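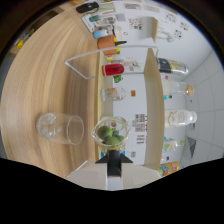

ライムとガラスの器

2026年9月9日

ハムディア・ゲブレミカエルの木版画展を見てきた。会場はギャラリー・トゥルニエ(Turnier)。会期が残り少なくなってからようやく行けたので、これから行く人の参考にはあまりならないと思う。自分の覚え書きとして書いておく。

この人の版画を初めて見たのは二月で、別の会場のグループ展に小さいものが二点だけ出ていた。黒一色で、畑の畝のような線が並んでいるだけの絵だった。そのときは名前をメモして帰ったきりだったが、夏の終わりにトゥルニエから案内のはがきが来て、個展だと知った。

会場は二階建てで、一階が新作、二階が旧作と資料になっていた。受付で配られる一枚刷りの作品リストがあり、題名と制作年、紙の種類、摺りの回数まで書いてある。摺りの回数まで載せるリストは珍しい。版画をやる人間にはありがたいが、普通の人は読まない欄だろう。

一階の中心は「Gondeo」という連作で、壁一面に733枚の紙が留めてある。リストの説明によると、版木は一組だけで、同じ版から全部を摺ったそうだ。同じ版なのに一枚ずつ見た目が違う。初めの方は線がはっきり立っていて、右へ行くにつれて細い線から先に潰れ、右端の列ではもう木目のほうが強い。版が減っていく過程がそのまま並んでいることになる。

版木というのは摺れば減る。自分は桜の板を使っているが、細い線は意外に早く丸くなる。ふつうはそうなる前に摺るのをやめるか、彫り直す。版が駄目になったあとの紙は試し摺りの束に入れて、いずれ捨てる。それを順番どおりに全部残して見せるというのは、考えたことがなかった。やろうと思えば誰でもできそうだが、実際にやるとなると紙代だけでも相当かかる。

紙は一辺430ミリの正方形で、薄い楮紙に見えた。リストには「手漉き、未晒し」とだけある。上端を細いピンで二か所留めただけなので、人が前を通ると下のほうが少し揺れる。額に入れないのは正解だと思った。ガラスが入ると、紙の裏に回ったバレンの跡が見えなくなる。この連作は表の絵柄より、裏から押された跡のほうが情報が多い。斜めから見ると、どの方向に力をかけたかがわかる。

右利きの人の摺り方だと思う。跡がだいたい右下に流れている。ただ、中ほどの何列かだけ向きが逆になっていた。途中で手を痛めたのか、紙の置き方を変えたのか、そこは説明がなかった。受付の人に聞いてみたが、作家からは聞いていないとのことだった。

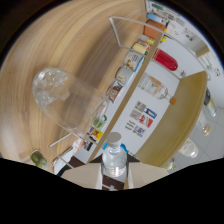 二階へは狭い階段を上がる。旧作は年代順に並んでいて、最初期のものはかなり具象的だった。市場、牛、水汲み場。線が太く、彫り残しも多い。後の作品を知ってから見ると、どれも画面の下三分の一に横線の帯がある。これが後に畝の線になり、「Gondeo」の線になったのだろう。展示にはそういう解説は一切なく、自分がそう思っただけである。

資料のケースには彫刻刀が並んでいた。三角刀が多い。丸刀は幅の広いものが一本だけで、柄の部分に布が巻いてあった。バレンは竹皮の巻き直しを繰り返したもので、中の芯までは見えない。できれば芯の撚りを見たかった。

絵具についても短い説明が出ていた。プレンデン(Prendden)という工房の顔料を膠で練って使っているらしい。プレンデンの黒は自分も一度だけ買ったことがある。粒が粗くて、薄めに溶くと紙の上で少しざらつく。自分の絵には合わなくて、結局一瓶の半分も使わずに棚に置いたままになっている。ところが二階の中期の作品では、そのざらつきが地面の感じによく効いていた。帰ってから同じ黒を出してみた。蓋が固まっていて開けるのに苦労したが、中身はまだ使えそうだった。

階段の脇に、セプルベダ(Sepúlveda)という版画用プレス機の古いものが置いてあった。展示品なのか、ギャラリーの備品なのかははっきりしない。ハンドルに札が掛かっていて「手を触れないでください」とだけ書いてある。今回の作品は全部バレン摺りのはずなので、作家とは関係がないのかもしれない。

一階に戻って、もう一度「Gondeo」を見た。今度は右端から左へ逆に歩いた。逆から見ると、木目しかない紙にだんだん線が出てくる。こちらのほうが絵としては見やすかった。ただし作家の意図はやはり左からだろうと思う。一枚目の左隣に何も摺っていない紙が一枚だけ留めてあり、そこから始まると考えるのが自然だ。

作品の値段は一枚ずつ付いていて、どの位置の紙も同額だった。初めの鮮明なものと終わりの潰れたものが同じ値段というのは、売る側としては思い切っている。売約の印は左寄りに多かった。買った人の気持ちはわかる。自分が買うなら真ん中より少し右、細い線がちょうど切れ切れになったあたりがいい。しかし一枚抜けると壁の連続が切れるので、会期が終わるまでは渡さないとリストの下に小さく書いてあった。

ここまでの内容は、前半だけ先に短い記事で上げていた。そのときにコメントが付いた。

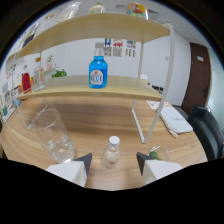

キロス・ツェガイエさんによると、版が減っていく様子を見せるなら途中を間引いても伝わるはずで、全部を壁に並べる必要があるのかは疑問だという。数が多いことで見る人を圧倒しているだけに感じた、遠くから見ると灰色の壁でしかなかった、とも書いてあった。

この意見には半分くらい同意する。入口から見たときは自分も灰色の壁だと思った。線の変化に気づいたのは近づいてからで、近づくと今度は全体が見えない。どの距離で見ても何かが足りない展示ではある。

残り半分については、間引いたら別の作品になるだろうと思う。十枚おきに抜き出して並べれば変化はわかりやすくなる。けれども隣同士の紙の差がほとんどないという、あの感じは消える。自分は列の途中で立ち止まって、隣り合った二枚を長いこと見比べていた。違いを見つけられなかった組もいくつもある。差が見えない区間が長く続いて、ふと目を上げると数列先では確かに線が一本消えている。いつ消えたのかを戻って探すのだが、どこで消えたとも言えない。あれは全部あるからできることだ。

もう一つ、キロスさんは照明についても書いていた。昼と夕方で見え方がかなり違ったそうだ。自分が行ったのは昼過ぎで、大きな窓から横に光が入っていた。バレンの跡がよく見えたのはそのせいかもしれない。夕方に天井の明かりだけで見たら、自分も平らな灰色だと感じた可能性はある。トゥルニエは窓が大きくて、絵画の展示のときはたいてい布を下げている。今回は下げていなかった。作家の指示なのか聞いておけばよかった。

図録は買った。表紙は未晒しの紙に黒一色で、題字も木版らしい。中は作品図版が半分、残りが制作日誌の抜き書きになっている。日誌は短い文ばかりで、読みやすい。天気、湿り気、その日の枚数、刀を研いだかどうか。感想のようなことはほとんど書かれていない。

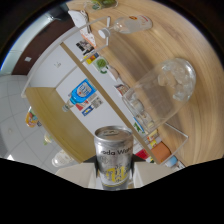 日誌でいちばん参考になったのは紙の湿しの記述だった。前の晩に刷毛で水を引き、新聞紙に挟んで重ねておくのは自分と同じだが、この人は朝に一度全部を開いて上下を入れ替えている。束の上と下で湿り具合が違うからだそうで、言われてみれば自分の摺りも束の最後のほうで色が沈むことが多い。ずっと腕のせいだと思っていた。次に摺るときに試してみる。

版木の保管についても一行あった。一日の作業が終わると版面を濡れ布で拭き、壁に立てかけて裏表に風を通す。寝かせると反る、と書いてある。自分は棚に平積みにしていて、去年彫った板が一枚かなり反った。今は重しをして戻しているところだが、完全には戻らないだろう。

日誌によれば、「Gondeo」の摺りは足かけ14か月かかっている。途中で二か月ほどまったく書かれていない期間があり、再開した日の記述は「水を替えた」だけである。バレンの跡が逆向きになっていた列は、この中断のあとに当たるのかもしれない。図録の図版に番号が振ってあれば照らし合わせられたのだが、番号はなかった。

図録の末尾に、摺った紙の総数が出ている。展示されたもののほかに、破れたり汚れたりした紙も全部入れて1629枚。つまり半分以上は壁に出ていないことになる。それなら「全部を並べた」という自分の最初の理解は間違いで、作家はちゃんと選んでいる。キロスさんへの返事を書き直さないといけない。破れた紙を外したのか、よく摺れた紙を外したのかで話がだいぶ変わるが、そこは図録にも書いていなかった。

リストの説明文をもう一度読むと、「同じ版から摺った」とはあるが「摺ったすべて」とはどこにも書いていない。勝手にそう読んだのは自分のほうだった。前半の記事にもそう書いてしまったので、あとで訂正を入れておく。

そうなると、右端へ向かう変化があれほどなめらかだったことも、少し疑って見る必要がある。ばらつきの大きい紙を抜けば、減り方は実際より均一に見える。ただ、外された紙の中身を知らない以上、これ以上は何とも言えない。二階の資料ケースに束ねた紙が一山あったのを覚えているが、あれが外された分だったのだろうか。厚みからすると全部ではなさそうだった。紐で十字に縛ってあって、一番上の一枚は白い裏面を向けていた。

自分の制作のことも少し書いておく。春から彫っている三版の小品は、主版がようやく終わった。色版の一枚目に見当を写したところで止まっている。見当の切り込みが浅くて紙が逃げるので、そこだけ鑿で入れ直す。色は黄土と薄い墨の予定だったが、プレンデンの黒を薄めたものを墨の代わりに使ってみようかと考えている。膠の量がわからないので、端材で何通りか試してから決める。

紙は楮の薄口が手元に少し残っている。今度は摺った順に裏へ鉛筆で番号を書いて、失敗したものも捨てずに取っておくつもりだ。せいぜい二、三十枚で版が減るところまではいかないにしても、湿しの入れ替えをした束としなかった束の差くらいは見えると思う。結果が出たらまた書く。

ハムディア・ゲブレミカエルの次の展示の予定は、トゥルニエの受付ではまだ決まっていないと言われた。図録は在庫が残っていれば郵送もしてくれるそうなので、欲しい人は直接問い合わせてほしい。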